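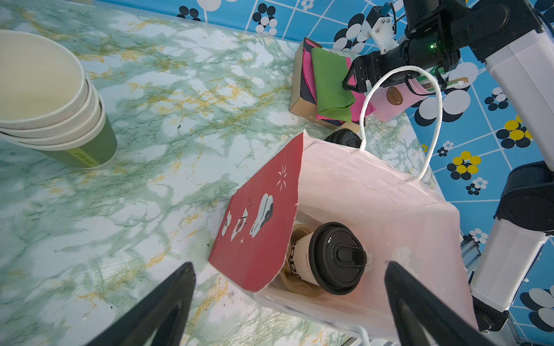

Harkano disk clean-up tool: progress report to Sastano
Nov 21, 2020

Summary
Work on the Harkano desktop tool is on schedule apart from the scheduled scan feature, which has slipped. The grant covers the free version for home users only, and this report keeps to that.

Work done since September
The duplicate file finder is finished and in the test build. It compares file contents as well as names, so renamed copies of the same photo are now picked up. On our older test laptop a full scan of the main drive takes 35 minutes. We would like that to be shorter.

The temporary files cleaner now asks before it empties the recycle bin. Several testers had asked for this. Browser leftovers are handled separately, and saved passwords are left alone whatever boxes the user ticks.

Ester, the module that keeps a backup of anything removed, has been rewritten. It can restore up to 100 items at a time. The old version sometimes put files back with the wrong date - this has been fixed.

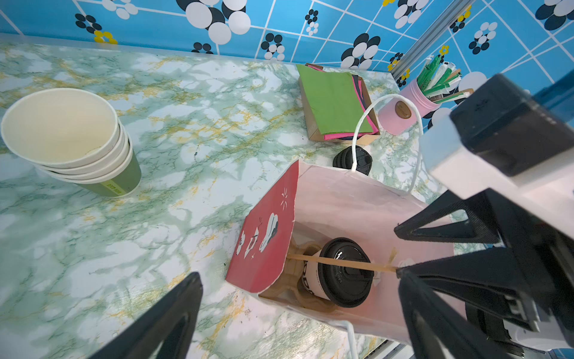 Testing
The test build has been installed on 2435 home computers. Most fault reports were about the start-up manager, which listed some programs twice. A fix is in the next build. We also had five reports of the tool closing without a message while scanning an external drive. We have not been able to repeat the fault here and are adding a log file.

Delays
Scheduled scans depend on Nigam, our background service, and it still uses too much memory when the computer is idle. We have taken it out of the test build for now. The rest of the tool works without it.

Next steps
1. Release the start-up manager fix.
2. Finish the help pages, including the one on restoring files.
3. Put Nigam back into the test build once its memory use is down.

No change to the budget is requested.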